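About Trovley

Court and crime reporting for readers who would like to see the paperwork
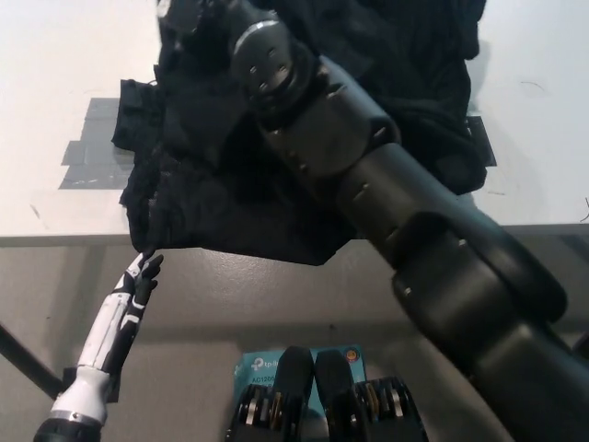

Black garment on a white table.

Trovley started in a February, in the back half of a rented office, after Sólveig Laxdal read four accounts of the same sentencing hearing and found that all four had the charge wrong. Three of them had copied it from the first. She had been a court reporter for 14 years and had, by her own admission, done the same thing herself on busy afternoons.

We cover criminal courts, inquests and police accountability. There are 5 of us. We don't cover breaking news, and we are wary of anyone who says they can do it well with a staff our size.

What we do

A reporter sits in the room. If no reporter sat in the room, we say so at the top of the story. We ask for the charge sheet and read it, including the dull pages. We wait for a name to be released by someone entitled to release it, even when it's already all over the neighbourhood Facebook group.

Police media releases are treated as one party's version of events. Often they're accurate. We've kept a file comparing 714 of them with what was later said in evidence, and the differences are mostly small: a time of day, a direction of travel, who called out first. Small things like that can decide a trial, so we check them.

We also don't put much faith in neighbours who tell us a street is quiet and this sort of thing never happens. Perhaps it is quiet. It tells readers very little, and you won't find the quote here.

Who we are

Sólveig Laxdal, editor. Reads everything before it goes up and cuts the adjectives.

Tsz-kin Choi, courts. Covers the superior court list and most of the bail hearings.

Krešimir Kolev, inquests and records. Files the access requests, and the appeals when they're refused.

Nanna Vestergaard, data and corrections. Her number is on the contact page and she does pick up.

Ingvar Hallgrímsson, part-time, business side. Has no say in coverage and has stopped asking for one.

Who pays

Readers, mainly. We have 1,925 paying members. Two local businesses, Ekberg and Van der Linden, buy the small ads in the weekly email. We've been offered sponsored "community safety" features more than once and have turned them down, having never worked out whose safety was meant.

Plenty of news sites call themselves independent, and the word costs nothing to print. Our accounts are posted each year under Documents, and you can make up your own mind.

When we're wrong

Corrections go at the top of the story with the time we made them, and the old wording stays visible. If a charge is dropped or someone is acquitted, we report it at the same length as the arrest – a rule that has cost us some popularity and a fair bit of Tsz-kin's time.

Send tips, complaints and documents through the contact page. Please don't send us theories.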